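Student Project Report: Turnout at the Lawal ward council by-election
Yesenia Manríquez, supervised by Shanthi Selvanayagam
19/11/2023

Wanted to know why so few people under 25 vote in council by-elections. Picked Lawal ward, the by-election was in March, 3175 on the register. Turnout was poor. Survey done afterwards, door to door plus a stall in Cosidlow market.

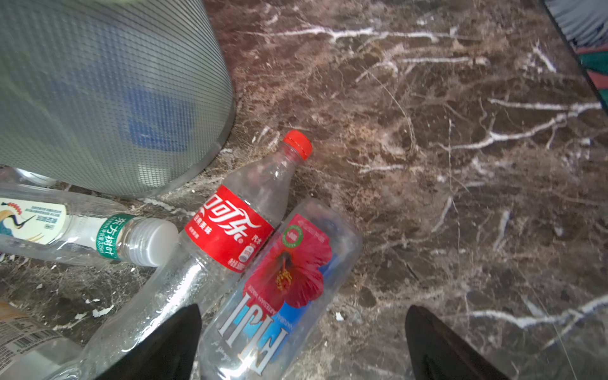

89 forms back, 50 from the doors and the rest from the stall. Not as many as planned. Some streets we never got to, so Hurnska Road is under-represented, sorry.

Main finding: people didnt know it was on. 45 said they had no leaflet at all. Those who had one mostly remembered the bins row and not the candidates' names.

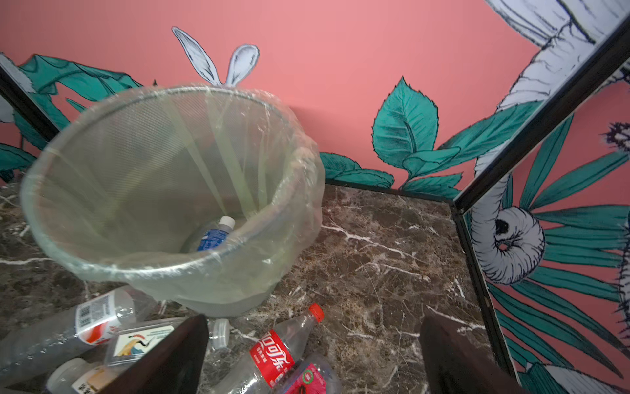 Recycling came up more than parking, which I hadn't expected. Older voters wanted weekly collections back. Younger ones asked what goes where, e.g. a small plastic bottle with its screw cap still on, like the one at the bottom of the mesh bin, cap on or off? No candidate's leaflet said. 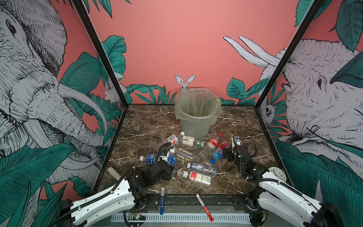 Limits. Small sample, self-reported voting (people fib), and question 4 was badly worded so I've left it out. Would pilot the form frist next time. Tables and the Irnidico spreadsheet are in the appendix.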